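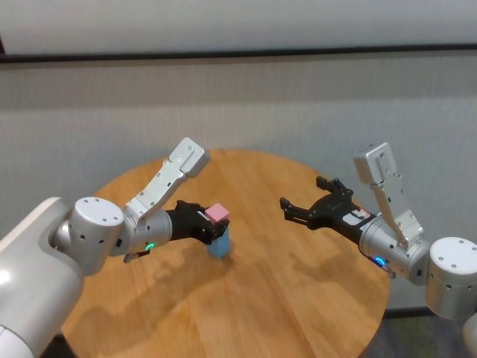
Home Notebook Recipes in progress Suppliers Archive

Wednesday, August
Posted by Isla Pomare
3 min read

Sunflower soft-serve base, carrying on from the batch that split in the hopper. Monddale still want a nut-free, dairy-free vanilla for the fall menu and have asked for cups to taste before they commit to a flavor list. Plain base only today. No inclusions, no swirl.

Starting point was the old formula with the seed paste held at 11 percent and the sugar split between sucrose and glucose syrup. Two batches, A and B, same water, same salt, same vanilla. A used the Quinlan paste from the opened pail. B used the Plinach paste, which is a finer grind and a lighter roast. Stabilizer blend unchanged in both. Blended dry powders into the sugar first, then into warm water under the stick blender, paste last.

Both were heated and held as on the process card, then homogenized and put in the walk-in overnight. Shayne pulled them this morning and stirred each one by hand before sampling. A had a thin layer of oil at the top and a slightly grainy ring on the wall of the bucket. B had neither. Color on B is paler, closer to what people expect from vanilla. A is still beige going on gray. The gray is worse under the cold case lights.

pH: A read a little lower than B. Probe was recalibrated afterward and the difference stayed. I doubt it matters for the green discoloration we had in the cookie work, as there is no baking soda here, but both buckets are staying in the walk-in so we can look again.

Freezing was done in the Gostden, left barrel, B first. Draw temperature settled after the second pull. First cup discarded. Overrun on B came out at nearly 59 percent, higher than I wanted. It holds a peak but eats light, and the vanilla gets lost. A would not take air in the same way and came out dense and wet, with a cold, pasty finish. Shayne preferred the flavor of A – more roast, more like halva – and scored it above B on everything except texture. I had them the other way around. 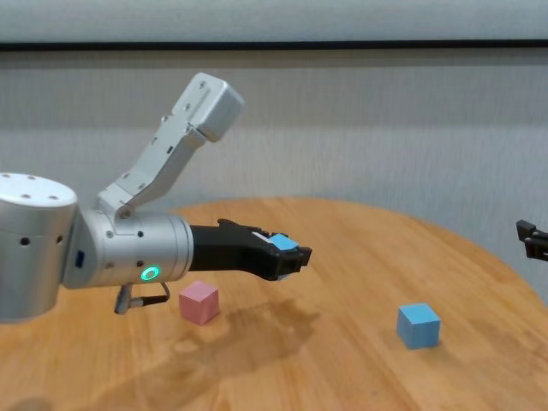 Round wooden table, gripper reaching in from the left.

Melt test: one scoop of each on the mesh, room temperature, checked by eye against the kitchen timer. B kept its shape and left foam behind on the mesh. A dripped early and the serum came through clear, so the emulsion is giving up before the ice does. This fits the oil layer from the overnight hold. More lecithin might fix A, but there is already a faint waxy note and I would like to leave it where it is.

Bitterness. Present in both, late, at the back of the tongue. Less when the sample is very cold, so the cups should not be tasted soft. Raising the salt slightly in a side sample of B helped more than extra vanilla did. A small amount of coconut sugar also covered it but took the color back toward A. Dropped.

Cleaning note for whoever has the Gostden next: seed paste sits behind the front seal and the normal rinse does not reach it. Take the seal off and brush it. The smell when it has been left is rancid oil and it will carry into a fruit sorbet.

Next batch, C:
– Plinach paste, same level
– swap part of the sucrose for dextrose, to be worked out on the sheet
– salt as in the side sample
– shorter time in the barrel, to bring the overrun down
– split off a portion and use half Quinlan, half Plinach, for Shayne's roast question

Allergen statements: have the Plinach one, signed. The Quinlan one covers the previous lot only. Asked them for the current lot, no reply yet. Nothing containing Quinlan paste goes to Monddale until it arrives.

Remaining B is in three lidded tubs on the bottom shelf of the hardening freezer, labeled. Please leave one unopened for the ice crystal check.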